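Project Report: Sorting Out the Used Parts Shelf
Classic Car Restoration, Second Year Project

What we set out to do

Our project was a stock list for used convertible parts. Farkier is a small breaker's yard outside Eltness that takes in old two-seater roadsters, strips them, and sells what can be saved. They have hood latches, window regulators, seat runners, door cards, heater control panels, wind deflectors, you name it. What they didn't have was one place to look any of it up. Parts were written in three notebooks and on masking tape stuck to the parts themselves, and a customer asking for a left side window regulator could wait days for an answer.

I drive one of these cars (badly rusted sills and all), so when this project came up on the list I put my hand up before the sentence was finished!

How the stock was recorded before

The notebooks gave us 3623 entries, going back a long way. A lot of them were for parts already sold. Some just said "mirror, good" with no side, no year and no color. The yard's own people could usually find the part anyway from memory, and that's a skill I came to admire a great deal, but it doesn't help on their day off.

The part numbers were another headache. An early regulator and a late one look nearly the same on a bench, but the mounting holes are spaced differently and the motor plug changed. If the listing only says "window regulator" then half the buyers get the wrong one and send it back. We spent most of February learning differences like this, and it was my favorite part of the whole project.

What we built

We called the list Vahidi, after the street the workshop is on. Every part gets one record with these fields:

Part name, in plain words
Side, if it has one
Model years it fits
Donor car
Condition, in a sentence
What is not included
Shelf and bin
Price

The "what is not included" line came from reading the returns book. There were 337 returns in it, and the most common complaint by far was a missing small piece: bolts, clips, seals, the little plastic bush that sits in the end of the arm. Buyers expected it and the listing never said either way. Now the form won't save until that box has something in it, even if it's just "nothing, complete."

We wrote the program to run on a desktop computer in the yard office, with a printed copy beside the counter. It prints a tag with the shelf number in big type, which gets tied to the part with wire. Tape was hopeless in the damp. I tried four kinds before giving up, and the wire tags have been great. 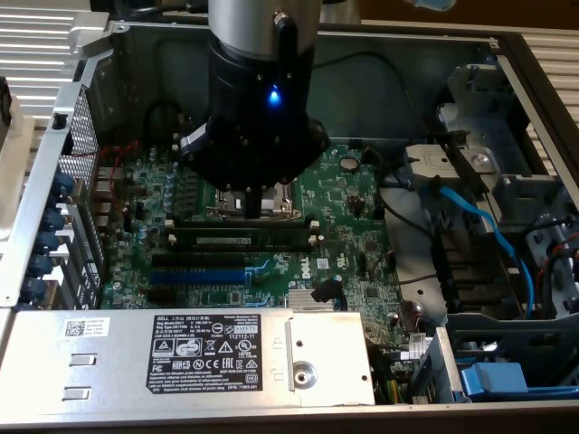 Nasrin Pakzad thought we had the condition field wrong, and wrote on our first draft that "fair" and "reasonable" mean nothing to a person who is buying a part unseen, and that we should say where the rust is and how deep it goes. So we went back and did it! The list of grades came out and a free sentence went in. "Surface rust on lower bracket, threads clean" takes longer to type, but I'd buy a part from that sentence, and I wouldn't from "fair."

Trying it out

We picked the window regulators and the hood latches for the trial, as both come in versions that get mixed up. Each part was cleaned, checked against the reference sheet, tagged and entered. That took up to 90 parts on a good day with two of us working, and far fewer when the latches were seized and had to be soaked first.

Then we asked Jamshid Kazemi to pull parts using only the list, with no help from us. He found all but 6 of the ones we asked for. Four of those were in the bin next door to the right one, and we had swapped the other two left for right when entering them. It's an easy slip. The side is judged from the driver's seat, facing forward, and if you have the part in your hand the wrong way round you'll write the opposite. There is now a note about it at the top of the form in capital letters.

Matching against the Mullham catalog

We also wanted each record to carry the number from the Mullham catalog, which a lot of owners use when they ask for things. This only half worked. The catalog lumps several years of heater panel together under one number, even though the later ones have a different light behind the dial. We kept the number and added our own letter after it. It's a bit clumsy, and the next group may well find a neater way.

What's left to do

Seats and door cards haven't been started. They need photos more than words, especially for fading and split stitching, and the form has no room for photos yet. The wiring looms are in a heap at the back and will want somebody patient with a good wiring diagram. I've already asked if I can come back over the summer and make a start on them.

Report handed in July 4, 2018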